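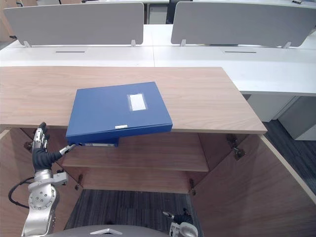
A blue file box on top of an open cabinet.

My grandmother kept her recipes in a shoebox, her letters in a hatbox, and the history of her town in her head. The first two came to me when she died. The third went with her, apart from the bits she had told me while we were shelling peas, and I have been sorry about it ever since. So when I heard that the town of Pettigrew had been writing down its own memories for years, and would let anybody come in and read them, I packed a sandwich and drove over.

Pettigrew is the sort of place you pass through on the way to the lake. It has one long street, a feed store that now sells mostly birdseed and garden gloves, and a bakery that runs out of cinnamon rolls well before 10 in the morning (I know this because I got there at a quarter past). The town once had a button factory, Breneo, and for a couple of generations nearly every family had somebody on its payroll. When Breneo closed, people began to worry about what else might slip away. They started meeting in the evenings over the library to talk, and somebody had the good sense to bring a tape recorder.

What came out of those evenings is called the Ollura Project, after the creek behind the factory. There are 2,596 pages of it now, all typed up from the tapes, and I can tell you that it is some of the best reading I have done in years. I had expected dates and mayors. There are a few of those, but mostly there are people remembering how things were done. You get a full page on the right way to carry a tray of wet buttons across an icy yard. You get an argument, spread over three separate interviews, about whether the flood came up to the second step of the church or the third. You get a woman describing the dress she wore to the factory dance, down to the buttons, of course, which she had picked out of the seconds bin and which didn't quite match, and she says she spent the whole evening with one arm across her front so the boys wouldn't see.

I read until my sandwich was long gone and my tea was cold, and I only stopped when the lights were switched off at the far end of the room. 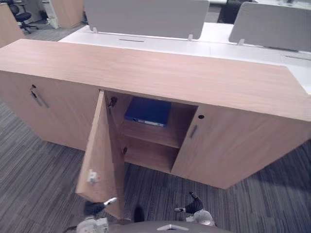
Writing down a family's stories is easier than most of us fear, and after two visits to Pettigrew I went home and began on my own. The people who remember things rarely think they have anything to tell you. Ask my uncle about his childhood and he will say it was fine. Ask him what was in his lunch pail and you had better sit down and get comfortable, and I would say the same goes for first jobs, bad haircuts and the family car. As for where the pages go once you have them, please don't leave them all in the computer. Print them. An ordinary blue ring binder with a label strip down the spine, laid flat on a cabinet shelf, will do very nicely, and a cousin who would never in her life go hunting through your files will pull out a binder on a rainy afternoon and be lost to the world until supper.

I should say that the Ollura people made plenty of mistakes along the way, and they are cheerful about them. The earliest tapes were recorded next to a radiator, and there are stretches where all you can make out is clanking. For a long while they didn't write down who was speaking, so there are whole evenings of lovely talk from people known only as "man by the window" and "lady with cough." They have since worked out most of the names, partly by playing the tapes at the August picnic and waiting for somebody to shout.

They also learned to leave the pauses in. In the later pages a silence is simply typed as "(waits)," and I grew very fond of those. One man is asked about the last day at Breneo and the page reads "(waits)," and then he talks for a while about the bicycle rack, and how strange it looked with nothing in it.

A small printer over in Prilleo has made a book of the best of it, 200 pages with a green cover, and the library sells it at the front desk for less than you would pay for lunch. I bought 3 copies, meaning to give them all away, and so far I've parted with one. It went to my uncle. He called me that same night to say that the people in Pettigrew had been carrying their trays all wrong, and then he told me how his mother used to do it, and I scrambled around the kitchen for a pencil.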